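About Us

Welcome to Jilport, and thank you for stopping by! We are a small computer repair shop and parts room in the town of Jeseton, and we have been opening up desktop computers, putting them back together and sending them home again for longer than we like to admit. We began as a single bench in the back of the old Yusof building, with one lamp and a great many coffee cans of screws, and we have stayed under that same roof ever since (the coffee cans came with us to the bigger room).

Most of what we do is plain, patient bench work. A processor goes in, then the memory, then the hard drive, and a machine somebody was ready to throw out gets a few more years on a desk. Last year we worked on 1,280 desktops, and 82 of them went to local schools through our Ultik program, which we are very proud of.

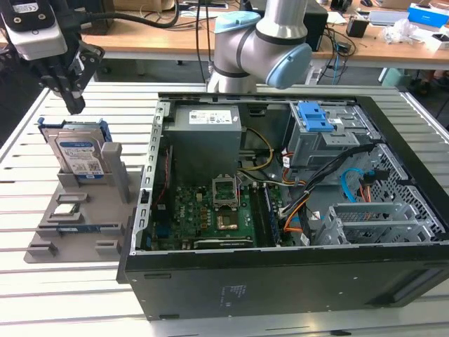

Can I bring in my own parts to be fitted?

Of course, and plenty of people do. Bring the computer along with the parts, and we will check that they suit your board before we start.

We keep older memory and drives on the shelves for as long as they are useful, so please ask before you give up on a favorite machine. The shop is open all through December too, apart from the holidays, and there is usually a fresh pot of coffee by the door.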